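Setting Up Your Melis Sourdough Crock, Part 2: Waking Up the Starter

OK, so you've washed the crock and found a spot for it. Now for the fun bit! I've done this so many times that I do it half asleep, but I wrote it all down properly in January when my sister got hers, and this is that list with the swearing taken out.

You'll need the crock, the dried starter packet, plain flour, a spoon and a kitchen scale. (Cups will do in a pinch, but please get a scale.)

1. Tip the whole packet into the crock. All of it, even the dust in the corners.

2. Add 60 grams of lukewarm water and stir until the flakes go soft. I give it 7 minutes and make coffee.

3. Stir in 60 grams of flour. It should look like thick pancake batter. If it's stiff, add a spoonful of water and stir again.

Caution: don't use hot water. I killed my first packet that way and then blamed the flour for a week.

4. Set the lid on loosely. The Melis lid has a little notch, and the notch needs to stay open so gas can get out.

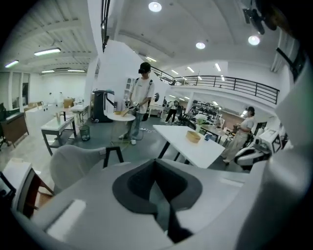 5. Leave it alone until the same time tomorrow. I start mine at 7 in the morning so I'm never feeding it at midnight.

6. Next day, spoon out half and throw it away (or save it for crackers, my recipe is in Part 4). Feed what's left with another 60 grams each of flour and water.

Note: it may smell like old socks on day 2. Mine always does! Keep going unless you see pink or orange streaks, in which case dump the lot and scrub the crock.

7. Repeat every day until it doubles in size between feeds. My kitchen is chilly and the slowest one I ever had took 13 days, so don't panic if yours is lazy. A rubber band around the outside of the crock at the starting level makes it easy to see how far it has climbed, and

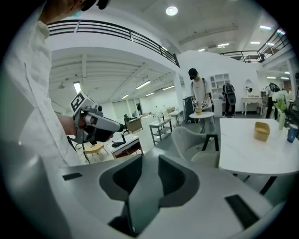 if you move the band every time you feed, you'll never be guessing. Once it's doubling, you can bake with it, or pop it in the fridge and feed it once a week. Let it sit out and have one good feed before you use it again.

Comments (3)

Leif Eskildsen: Does rye flour work for step 3? It's all I've got in the house.

Sólveig Riis: Leif, I used rye and it took off like a rocket. Put a plate under the crock.

Recep Gezer: My lid has no notch. Is it an older one? I've been propping it with a matchstick.

We use cookies to remember your settings. By staying on this site you agree to our cookie policy. Accept | Manage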